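Flulura hand gripper set - upkeep and repair, progress for October
To: Cheng, program office
From: Deming Bai, Hadgate

Short one this time, parts order has to go out by noon.

Both grippers on the set are back in use. Main trouble was play in the arm joints. Pins were walking out a little under load and the jaws stopped closing square, so thin items slid or twisted. Pulled all the pins on the left unit, cleaned the bores, put in the new ones from Stollimano. Right unit only needed two. Log stands at 3708 grasps since the last full teardown, 1284 of those after the new pins went in.

Home checks are under way, small rooms, normal clutter. Thin flat stuff first becuase that is where the bad jaws showed up worst.

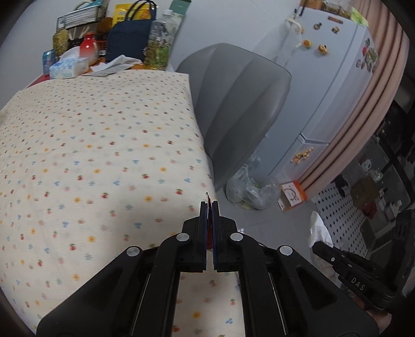
Grip logged as held on 89 percent of thin items after the pin swap. Before that we were well under target, numbers are in the sheet. Soft items not scored yet.

Still open:
Camera mount screw on the right unit backs out after a long day. Thread locker on order, using a spring washer till then.
Jaw pads wear faster on the inside corner. Swapping every 6 days for now - might stretch that if the harder pads work out.
Calibration after a pad change takes too long, want to cut the second pass. Need your ok on that.

Spending is inside the parts line. One more pin kit and a spare set of arms wil use up most of what is left. Stollimano quote attached, please sign if it looks fine.

Next report after the harder pads are in.

Deming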